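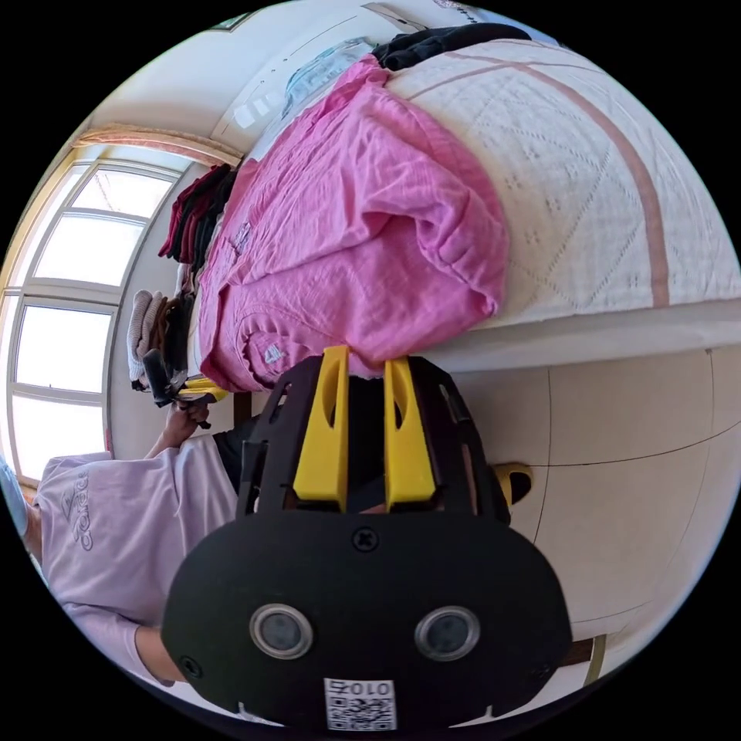

Margarida Amaral says the worst thing you can bring to a first piercing is a friend who has read up on it. The friend will stand by the chair and narrate. The friend will use the word "trauma." Margarida would take a fainter over a reader any afternoon of the week, and she gets plenty of both.

I had gone to her shop, Jerkesitz, with the idea of getting a hole put in the upper part of my left ear, a place where I had no hole and had managed fine without one for several decades. My niece had three up there. My dentist had two. It had begun to feel like owning a house with no porch.

The shop sits between a key cutter and a place that sells fish tanks. You fill out a form on a clipboard, and the form wants to know if you have eaten. I had eaten half a granola bar in the car. The young man at the counter looked at my answer for a while and then pushed a bowl of butterscotch candy toward me without a word.

Then comes the jewelry, and this is where a person of weak character gets into trouble. I had assumed an earring was an earring. At Jerkesitz they come in trays, and the trays come out of drawers, and the drawers go down to the floor. A plain titanium stud is the sensible choice for a fresh cartilage piercing, and it costs about what you'd spend on a decent lunch. One drawer lower there is gold. The lowest drawer has a small curved piece with a chip of opal in it for $500, and I'm sorry to say I asked to see it.

"That's for later," Margarida said, and shut the drawer with her foot.

Later, in the piercing trade, is a flexible word. An earlobe will settle down in a couple of months if you leave it alone. Cartilage can take most of a year, and it holds a grudge. You don't sleep on it. You don't twist it, although everyone's mother told them to twist it. You don't change the jewelry because you have a wedding to go to. You rinse it with plain sterile saline, you dry it, and then you find some other hobby.

People can't stand this. Margarida has customers who have tried tea tree oil, crushed aspirin, rubbing alcohol and, in one case, toothpaste. One man came back in February with a bump the size of a pea and a bag of products to show how hard he'd been working on it. He had a spray called Purnosine that a cousin had mailed him, and a balm in a tin from a company named Sunen that smelled like a new shower curtain. She told him to put the whole bag in a closet. She also swapped his post for one that fit, and charged him $5 for the visit, mostly so he'd feel he had bought something.

The needle itself I can report on quickly. She marks a dot with a pen and hands you a mirror, and you're supposed to have an opinion about the dot. I moved mine up, then back, then up again, and ended where she had put it in the first place. You breathe in, you breathe out, and somewhere on the way out there's a hot pinch and a crunch that you hear more than feel. I said a word I don't use in front of my niece. Then my ear was very warm and there was a stud in it.

What I wasn't ready for was the vanity. I looked at myself in the rearview mirror at every red light. I pushed my hair behind the left ear for a week like a woman in a shampoo ad. At the grocery store I turned my head so the cashier could get the benefit, and she asked if I had any coupons.

The nights were less glamorous. I'm a left-side sleeper from way back, and the right side of my bed turned out to be for other people. A travel pillow with a hole in the middle helped. You put the ear in the hole. It looks ridiculous, and I recommend it.

My friend Shiferaw, who got his eyebrow done in college and took it out for his first job, thinks I went about this in the wrong order. You're meant to get the regrettable thing young, he says, so there's time to be embarrassed by it. He may have a point. His eyebrow still has a tiny dent, and he rubs it when he's doing his taxes.

I went back for my checkup and Margarida swapped in a shorter post, the first one being longer to leave room for swelling. She looked at the ear with a flashlight and said it was boring, her highest grade. On the way out I passed the drawers. The opal was still in the bottom one. I know, because I asked.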